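Kitchen Drawer Tips I Tested So You Can Skip a Few of Them

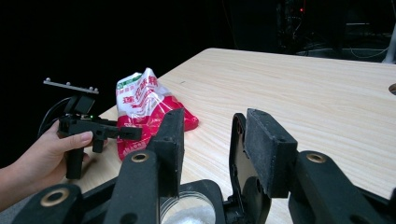
Every November the same advice about kitchen drawers comes around again, and most of it was written to sell you a divider. I've been in the same house for years with the same five drawers, and I've tried nearly all of it. Some works. A fair amount doesn't.

Expandable dividers

The claim is that they fit any drawer. They fit any drawer with straight sides and a smooth bottom. Mine has a lip at the front, so the spring-loaded kind walks backward every time I shut it. Two dots of museum putty fixed that for pennies. I had the Binum ones, and I wouldn't pay full price for them again. A strip of scrap wood cut to length did the same job in the drawer below.

Scented drawer liners

No. Your spoons will taste of lavender. Plain ribbed shelf liner is fine, and you can wash it in the sink with dish soap.

"Empty the whole drawer and only put back what you love"

I don't love my can opener. I need it. A better test is the box test: put anything doubtful in a shoebox, write the month on the lid, and see what you go back for. After three months I had gone back for the melon baller (once) and the kitchen twine. The rest went to the thrift store in Restdale.

Waxing wooden runners

This one I expected to be nonsense, and I was wrong. Rub a plain white candle along both runners, slide the drawer in and out a few times, then wipe off the crumbs of wax. Skip cooking oil, whatever you've read. It goes sticky and collects dust. My neighbor Birger Fjeld swears by bar soap, and his drawers do run well, but soap can draw damp and I'd keep it away from the one next to the sink.

If a runner is rough, sand it first. I used 50 grit once and regretted it. Start much finer.

Magnetic knife strips

Good idea, oversold. The cheap ones hold a paring knife and drop a cleaver. Screw it to something solid, never tape it, and hang the blade spine first so you don't chip the edge.

Baking soda for drawer smells

An open dish of it did nothing I could detect in two weeks. Washing the drawer with warm water and a little vinegar, then leaving it out to dry overnight, did the trick by morning. Check the back corners, too. Mine had an old piece of onion skin in there, and I suspect that was the whole problem.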